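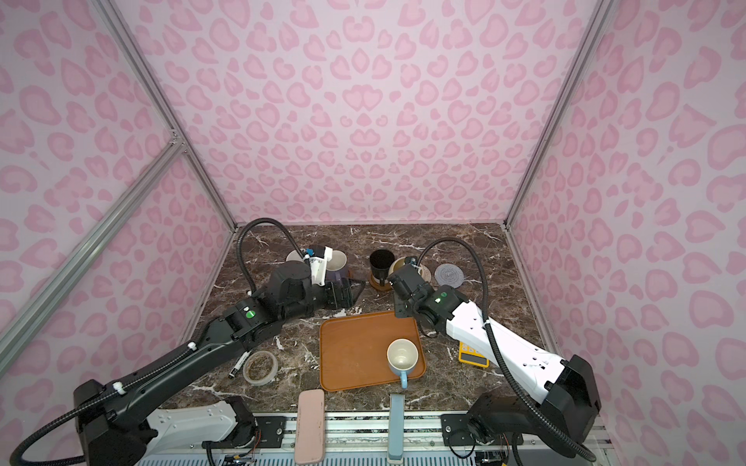

Taller de mesa y café, módulo 2
Apuntes de la sesión 4: tazas, platillos y posavasos
Plodiso, Flornville, 27 Sep 2019

Bueno, seguimos donde lo dejamos. Os prometí que hoy tocaba poner la mesa pequeña, la del café, y ya os aviso de que tiene más miga que la de comer (a mí me parece mucho más divertida, pero soy parte interesada).

Posavasos. Yo uso dos clases, corcho y madera clara, y las mezclo sin ningún remordimiento. El corcho perdona casi todo: absorbe el cerco y no resbala. La madera luce más, pero se mancha, así que un trapo a mano siempre. Si el tablero es oscuro y con vetas blancas, tipo mármol, los dos redondos quedan de maravilla. La taza negra sobre el corcho marrón es mi combinación favorita, lo digo cada curso y lo seguiré diciendo.

Cómo se coge la taza. Por el asa o por el cuerpo, nunca metiendo los dedos dentro. Y si la tumbáis para mirarle el interior, que sea despacio y con el platillo apartado. Los interiores claros, color crema por ejemplo, chivan enseguida el poso de té; con los negros hay que fiarse del tacto.

El platillo. Va primero el platillo y luego la taza, ¡siempre! Parece una tontería, pero al revés acabáis levantando cada pieza dos veces. Uno blanco le va bien a cualquier taza, también a una morada oscura, que es un color más agradecido de lo que parece.

El fondo. Me preguntasteis si las telas estampadas distraen. Pues depende: un leopardo rosa sobre rosa pálido a mí me alegra la mañana, y con vajilla lisa no se pelea. Con tazas de flores ya sería otra cosa.

Ejercicio para casa: montad un servicio para dos con tazas distintas y traed apuntado en qué orden habéis colocado cada pieza. Máximo 600 palabras, por favor, que la última vez alguien me entregó 2.497 y me las leí todas.

Lectura: cuadernillo Brotine, página 81, el apartado de esmaltes. El capítulo de Sikder sobre asas lo dejamos para la próxima sesión.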